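Search posts
Search
Latest Top People

Right, a thread on commercial property, because I've had a brilliant month and want to tell someone. Small one, big for our town: the old Marer building in Drosville is full again. Every floor. 1/

If you don't know it, Marer made office furniture there until they moved out to the bypass. Five storeys, brick, lift that takes its time. When I started doing lettings it was two tenants and a lot of echo. 2/

The last bit to go was the third floor back. 1000 sq ft, north light, own front door off the yard. I must have walked people round it in every kind of weather. They all liked it and they all wanted parking. 3/

There are 13 spaces. There have always been 13 spaces. I've measured that yard more than once and you can't get another one in without blocking the bins. 4/

Then Piroska Szabó rang. She runs Pondar, who do sound design for museums, and her first question was about the thickness of the walls. I nearly hugged the phone. Those walls are enormous! 5/

She came at 8am to hear the traffic at its worst, stood in the middle of the room with her eyes shut for a good few minutes, and asked when she could have the keys. I love this job. 6/

Lunch at mine while I went through the heads of terms again. Soup, then more soup.

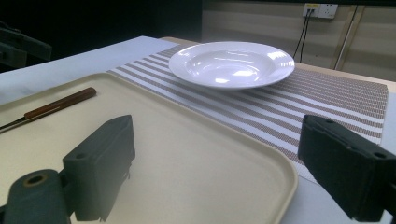
The good plate and the stripy mat.

7/

For anyone new to this: heads of terms is the short document where both sides write down what they think they've agreed. Rent, length, breaks, who fixes what. It mostly isn't binding, but get it right and the solicitors have far less to argue over. 8/

Ours went back and forth on one thing, the break clause. Pondar wanted out at year two if their big contract ended. The landlord wanted three. We settled on a break at the end of year three, with a longer rent-free period up front. Everybody a bit happy, everybody a bit grumpy – fine by me. 9/

Huge credit to Ashraful Talukder at Ruiz-Ortega, who acted for the landlord. He picks up the phone. He reads the whole email! We had a disagreement about the service charge cap and sorted it in one call, with him eating a sandwich. 10/

On service charges, since I get asked: please, please ask for the last three years of accounts before you sign anything. A low rent with a wild service charge is a high rent. The lift alone in this building could make you weep. 11/

Second evening on the paperwork, same table. 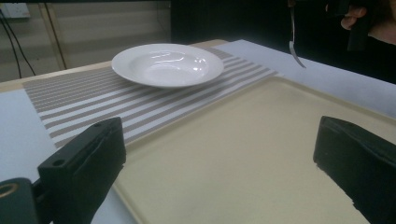

Bowl, mat, tray. Lease just out of shot.

12/

Other floors, for the nosy (me too). Ground is the bike workshop and a bakery's order office. First is an accountant who has been there longer than the carpet. Second is split, with the smaller half, 600 sq ft, going to a pair of translators back in April. 13/

Fourth is my favourite. It was one big unlovely room with a dropped ceiling, and the landlord took the ceiling out and found the original roof lights underneath. Cleaned them, fixed the leaks, let it in a fortnight to an architects' practice. The light up there at four in the afternoon is glorious. 14/

I do think there's a lesson in that for owners of older offices in small towns. You don't need a gym and a pizza oven. Decent heating, clean loos, windows that open, and a landlord who answers. People will take the stairs for that. 15/

Next up for me is Unit 77 on the trading estate, a very different animal – roller door, big yard, all the parking anyone could want. If you make or mend things and need space, have a nose round when the board goes up. 16/16

Replies

kettle_and_keys: My grandad worked at Marer for years, on the chair line. So pleased to see lights on in there again.

northyardbikes: Ground floor reporting in. Can confirm about the lift.

Del_in_Drosville: What's the rent-free period these days on something that size? Looking at a place myself and they've offered me two months.

tamsin.reads: Never thought I'd read 16 posts about an office lease. More please!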